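Savent Workshop Guidance
Good practice at the two-arm bench

These tips apply to all small benches where two robot arms work over the same tabletop. They were last revised on 02/07/2023 and replace the notes issued by the Kistwood site.

Agree one shared area before work begins, and keep both arms slow inside it. The limit at Kistwood is 10 per cent of full speed. Staff should stand clear whenever either arm is powered – this includes short pauses between tasks.

Small parts should be set out in a short row, with space between them for the fingertips. Threading work needs particular care. Lay the string flat and check that its free end cannot catch on a joint. Spare beads are to be kept in a bag or lidded box on the rear table.

Cables must have enough slack for the full reach of the arm. Inspect them every 30 days and replace any with worn covering. Wipe gripper fingertips with a dry cloth at the end of each shift.

Stop buttons are tested each morning and the result entered in the bench book. Faults should be reported to Lyle Kapoor. Requests to change a speed limit go to Reginald Dvorak in writing.
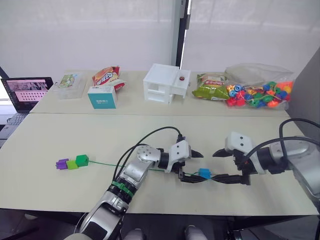
Lacing blocks and string on the front table, with the two grippers facing each other.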